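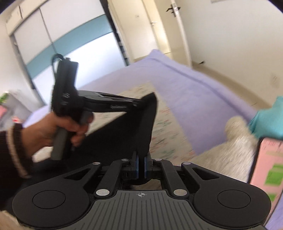
Folding on the bed is the only way it gets done in my apartment, Shoshana Gallagher told the neighborhood page when the question of the month was put to readers. She does not own an ironing board and her table is always full, so the mattress is where every dark thing is made flat before it goes in the drawer.

The question for December 2022 was simple: where do you fold your laundry? The Tonley Tenants' Newsletter received 704 answers, more than for any question since March, when readers wrote in on noisy radiators. The bed won clearly. The kitchen table was second, and the sofa came after it.

Many readers agree that black cloth is the difficult one. It shows every thread, and on a pale bedspread with small printed flowers it can pick up lint in one minute. Several people recommend to shake it first, then fold it long, then short. Others leave the soft toys on the bed and work next to them - it saves time, they say, and the teddy bear does not complain.

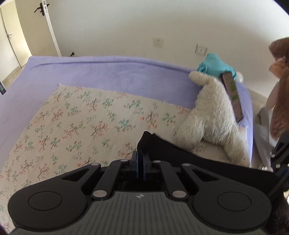

Folding evening at Mengal House

The newsletter will hold a folding evening in the common room of Mengal House. It lasts 2 hours and it is free for all tenants. Bring 3 pieces that you find hard to fold, for example a fitted sheet. Tables will be there, and also one bed from the guest room, as many readers asked for it.

Tea is offered by the Drisano bakery on the ground floor. Please leave your shoes at the door - the carpet was cleaned last week. 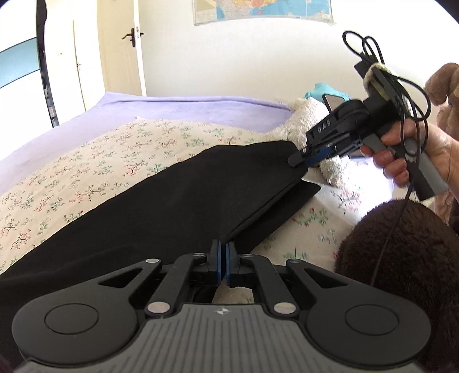
Next question

For the coming issue we ask what you hang on the wall of your bedroom, maps and posters included. Answers can be left in the box by the Evorent office.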